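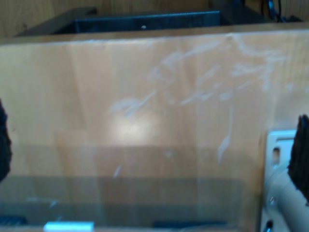 Myrto Vrettos wrote to us in April that a robot budget should begin with the spare parts, and we agree with her. At Karras we plan and buy handling equipment for small workshops in Storncombe.

Each plan takes 45 days and lists the arm, the gripper, the finger pads and the training hours - also what can wait until next year. We do not sell machines. Our first visit costs 400 dollars, and you can book it any Thursday.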